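Trimico Fabric Shaver, mains model
Sold by Yoon Household, Bradport
In stock. Usually sent out by Tuesday.

Fabric shavers have a bad name and most of them have earned it. We stopped selling them for a while, after too many came back with chipped blades or a motor that slowed to a crawl halfway up a sleeve. We took this one on grudgingly, and we kept it through a whole winter before it went on the site. It does a fair job on some things and a poor one on others. The box says "makes old clothes new". It doesn't.

What it does

It cuts the bobbles off the surface of knitted and woven cloth and sucks them into a small bin. The bobbles are made of fibre that has already worked loose, so each time you shave a garment there is a little less of it left. The makers never dwell on this. If a jumper pills badly within weeks of buying it, the yarn is the trouble and you will be shaving it until it wears through.

Where it works

Sweatshirts, fleece, wool coats, most blankets and the seats of chairs. We had the best results on upholstery, which stays put while you work. Clothes need to be laid flat and held with the spare hand. Polo shirts and other textured knits want the high setting and a light touch, and we would try a patch inside the hem first. 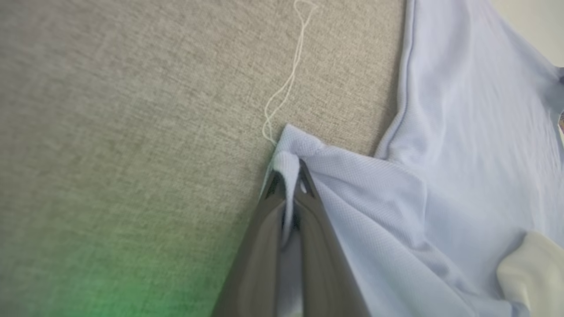
Where it doesn't

Loose hand knits, lace, anything with a raised pattern you would like to keep, and anything with a pulled loop. The guard is meant to stop loops going through to the blade. It mostly does, but we managed to put a hole in a cardigan on the low setting, and the instructions are no help on the point. Snip stray threads with scissors before you start. Keep away from buttons, zips and printed lettering, which the blade will scuff.

The claims on the box

"Whisper quiet" is nonsense. You can hear it in the next room. "Salon finish" means nothing as far as we can tell. "Fits every hand" may be true, though the switch is stiff and sits where your thumb isn't. The claim we can stand behind is the one about the lead, which is long enough to reach a sofa from the socket.

Specification

Power: mains only, no battery
Height settings: 2
Lead: 4 metres
Weight: 122 grams without the lead
Spare blades in the box: 2
Spare blades after that: sold in packs of 8
Guarantee: see the card in the box, and keep the receipt

There is a cordless Trimico as well. We don't stock it. The one we tried faded before we had finished a single coat, and the battery can't be changed.

What buyers say

We print these as they come, good or bad, with the spelling tidied.
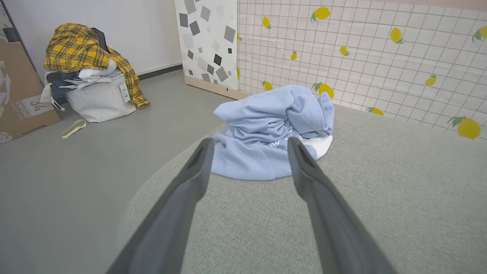 Trarkevgate customer: I'd give it a cautious yes. My husband's work sweatshirts look decent again and so does the footstool, but the bin holds next to nothing and the lid pings off if you knock it. I've taped mine. Wouldn't use it on anything I really loved.

Our reply: The lid is a weak spot and we have told Trimico so. Tape is fine as long as it doesn't cover the air slots. Empty the bin before it looks full, or the fluff packs down behind the blade.

Delivery and returns

Sent by post from Bradport, or collect from the shop. Unused shavers can come back for a refund. Used ones can come back if they are faulty, and a blunt blade doesn't count as a fault.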